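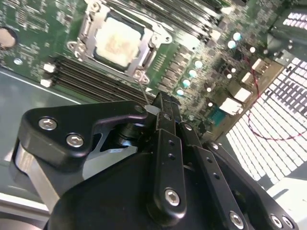
A question came in after the last session: could old thermal compound be left where it is if the same processor is going back under the same cooler? It may not. Compound that has been compressed once does not spread evenly a second time, and air pockets remain between the two surfaces. All residue is to be removed from both the processor and the cooler base before reassembly. A processor top with pale smears across it, as on the practice board, is not ready for a cooler.

PC Hardware Service
Handout 2: Processor Removal and Replacement
Yaman Hall, Room 718

Before the lab

Read the socket chapter of the Rillden bench manual. Bring your lab log. Long sleeves are to be rolled above the elbow, and rings and bracelets removed. Wrist straps are issued at the door and must be clipped to bare metal on the case before any part is handled.

The system is to be shut down and unplugged. Press the power button once after unplugging in order to discharge the supply. Leave the side panel on the shelf under the bench, where it will not be stepped on.

Terms

Socket: the fitting on the motherboard that receives the processor. In the type covered this term, the contacts are in the socket and the processor has flat pads on its underside.

Load plate: the hinged metal frame that presses the processor into the socket.

Retention lever: the arm that locks and releases the load plate.

Heat spreader: the metal cap on top of the processor. Compound is applied to this surface only.

Substrate: the thin board under the heat spreader. Processors are held by its edges.
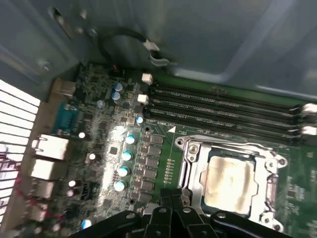 Department of Computer Service Technology, Trondden Technical College

Working inside the case

Socket work may be done with the motherboard mounted. Room is limited, and the following should be checked first.

Cables. Any cable crossing the board should be moved aside and held in a clip. A cable under tension can spring back across an open socket. Note its original path in your log, as the same path is used at reassembly.

Capacitors. The round parts standing up from the board near the socket bend easily at the base. Do not rest a hand or a tool on them.

Light. Tilt the case until the socket can be seen without a shadow falling across it.

Procedure

1. Remove the cooler. Loosen its fasteners a little at a time, in a diagonal pattern. If it resists, turn it slightly from side to side. Do not pull straight up.
2. Wipe the heat spreader with a Zonelow pad while the processor is still locked down. Work from the outside in. Use a second pad for the cooler base.
3. Press the retention lever down and out, then raise it fully.
4. Swing the load plate open until it rests by itself.
5. Lift the processor straight up by two opposite edges and place it in the tray.
6. Inspect the contact field under the bench lamp. The reflections should form even rows. A break in the pattern usually means a bent contact and must be reported before you continue.

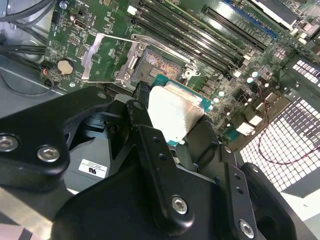
Lenore Tasker

Seating the processor

Match the alignment notches to the socket before lowering the part. It should be level when it reaches the contacts and should settle under its own weight. No pressure is applied by hand. Close the load plate, then the lever; firm resistance at the lever is normal.

Keep fingers, pads and compound away from the contact field at all times. If anything falls into the socket, stop and call the instructor.

Lab log entries are due Tuesday before class.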